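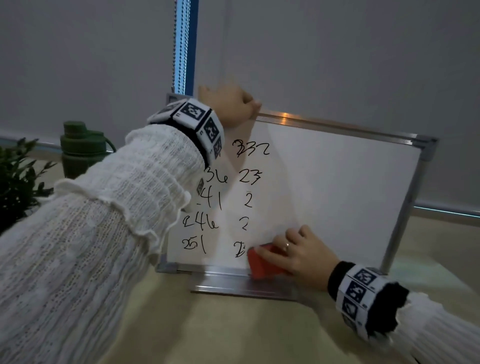 Is the Jastberg box set worth having if you taped the whole thing off the telly the first time round, one reader wants to know, and is it true they've cut the wedding episode? Yes to the first, mostly. No to the second, thank goodness! The wedding is all there, on disc seven, rain and fainting aunt included.

I should say I was hopeless about Jastberg when it was on. I rang in sick for the final episode (sorry, old boss) and for a whole winter I had the same fringe as the younger sister, which did not suit me at all. So when Fundier put out the complete series I'd handed over my money before I'd even looked at what was in it.

You get 11 discs in a fat cardboard box, plus a booklet of 100 pages that is much better than these things usually are. There are cast interviews from the time, a lot of costume sketches and a long piece on the hotel at Araújo where they filmed the summer episodes. I read it in the bath and it's gone a bit wavy now.

The picture is lovely on the early ones. I'd never noticed how green that kitchen was. Further in it gets patchy, and the second half of the hospital story looks as if somebody has breathed on it. The sound is fine all the way through, though the theme tune comes in twice as loud as the talking, so keep a thumb on the remote if you've got neighbours.

Extras run to 268 minutes, which sounds marvellous until you find that a good chunk is trailers. Watch the reunion one, though. The leading man and his on-screen wife were married in real life by the third series and divorced by the last, and they sit there on the same sofa, perfectly pleasant, picking over who ruined which take. I could have had hours more of that. All the gossip at the time was about whether she'd walked off set and she deals with it in one sentence, laughing, and then asks for a biscuit.

Grumbles, then. The cardboard sleeves grip the discs so tightly that I've already scratched one getting it out. There are no subtitles on the extras at all, and my mum can't follow them without - that's just mean on a set at this price. And the menus give away who dies! There's a great big photo of the funeral on the first screen of disc nine, so if you're lending it to someone new, start it for them and make them look at the wall.

I got mine from the Istgate shop and it took 3 days to come. They tell me there's a slimmer version due in March without the booklet, a bit cheaper, but I'd get this one. Disc four tonight, the one with the boat.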